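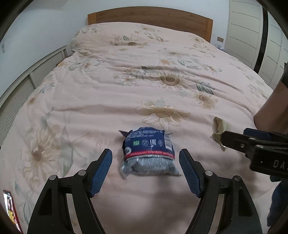
Two hand-held grippers in use over a bed, with a packaged textile between the blue pads.

Ticket subject: Replacement pads and second-phase budget, hand-held grippers
Opened by: Ieva Sakalauskas, Equipment Planning
Status: Awaiting supplier quote
Last updated: 27th September

Issue
The Rivera household project has requested replacement blue grip pads for all hand-held units. The current budget line covers 20 pads. The request is for 102, including spares. Purchasing cannot release the order under the existing approval.

Log
Supplier Mirkura was asked to confirm unit price and lead time. Mirkura replied that pads are sold in packs of 10 and that split packs are not available.

Flellix was contacted as an alternate source. Its pads require a different finger, and the cost of new fingers was not included in the request. This option is on hold.

The project lead confirmed that work on beds will continue into the next phase, with small packaged goods and a tray on the bedspread.
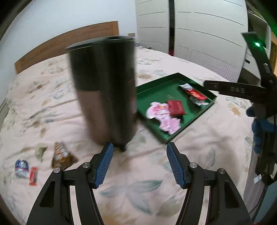
The pad order should therefore be planned against that work and charged to the phase two line. Shipping is to be quoted separately – the earlier quote combined the two.

Action required
Mirkura to issue a revised quote for 11 packs, valid for 30 days. Plutarora account code to be added by Purchasing before approval. Review in October.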